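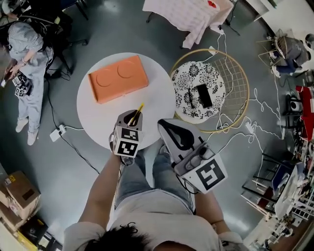
Two grippers, one round white table, one orange tray. Afternoon shift.

3 min read

1/ I have worked at Serkico for six years, most of them in packing. Since January my job has a different name. I am now a "demonstrator". I want to write a little how it is, because my friends from the old line ask me.

2/ The work is to do a small task by hand, but with a gripper in the hand in place of the fingers. You do it again, and again. Later the recordings go to Soteler, and they train the arms that will stand on the line in the Cloltwood building.

3/ A good day is 68 accepted recordings. My first day I had 9. The rest were rejected because I moved too fast, the way you move when you have packed for years.

4/ The gripper has two thin yellow fingers, and you must learn to think with two. My thumb still wants to help. In the evening I hold a cup at home and I notice how I hold it.

5/ What changed for us: less noise, less lifting, more standing in one place. My back is better. My wrist is worse. We asked for a break every hour and we got it after 2 meetings.

6/ Also we talk less. On the line we talked the whole shift. Now each person is with their own task, and between recordings somebody looks at the phone, somebody is down by the cables.

7/ People ask if I am afraid that I teach the machine to take my place. Yes, sometimes. The manager says that nobody from packing will lose the contract this year. I believe her about this year.

8/ My colleague who went to Grabner says they did not ask the packers at all, the arms just came. Here at least they ask me how I turn a tray when it sticks, and they write it down. I did not know before that it was knowledge.

9/ The pay is the same as in packing. I think it should be higher, and I said so. The answer should come before summer. I will post it in this thread when I have it.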